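Chore automation

Chore automation is the use of general-purpose machines to carry out household tasks and light manual work of the kind usually done by hand, such as tidying, folding, sorting, wiping and putting away. The term normally leaves out machines built for a single purpose, for instance dishwashers and robot vacuum cleaners, and welding or painting robots that repeat a fixed path. As a field it overlaps with mobile robotics and with the study of grasping.

Background

Factory robots work well where the parts arrive in the same place each time. Homes and small workshops offer no such order. Objects are moved, stacked, half opened or left under other objects, and many of them are soft. Early attempts at domestic machines relied on rules written in advance for each object, and these broke down when an unfamiliar item appeared. Later systems learn from demonstrations, in which a person guides the arms through a task many times and the machine is trained on the recordings.

State of the art

Progress has been uneven. Picking up a single rigid object from a clear surface is largely a solved problem. Folding towels and loading cups into a rack can be done by several systems, though slowly. Tasks that mix many kinds of object remain hard, and clearing a crowded worktop is often used as a test for this reason.

The Plaver trials, led by Saeed Rashti, compared two-armed machines with a person on 28 chores. The machines finished 8 of them without help. Most failures came from thin or flexible items, which slipped from the fingers or were picked up together with whatever lay beneath. The trial set was later extended to 1688 recorded attempts and is known as the Pliltuder set.

On the shop floor

Light assembly and packing have seen more use than the home. Hollmann, a maker of door fittings, runs paired arms for bagging screws and hinges, with a worker on hand to clear jams. Grinent tried a similar arrangement for unpacking returned goods and withdrew it in September of the same year, as the contents of the boxes varied too much. Both firms kept human staff for checking and for anything tangled.

Remaining difficulties

Sorting waste from things worth keeping is a matter of judgement as well as grip. A household may want one scrap of paper saved and another thrown away, and the two can look alike to a camera. On a worktop where torn paper and tape, a snack wrapper and crumpled clear packaging share the space with a game controller, a mouse and an open laptop, a machine has to decide what each thing is before it moves anything. Printed sheets are a particular problem, being flat, easily creased and sometimes needed later. Current systems are usually given a list of items to keep and told to leave the rest for a person. Speed, cost and safety around children and pets are also unsettled, and the trials so far have been run with an operator present.
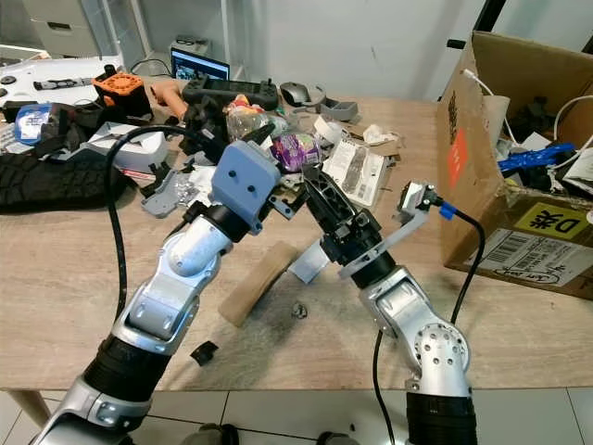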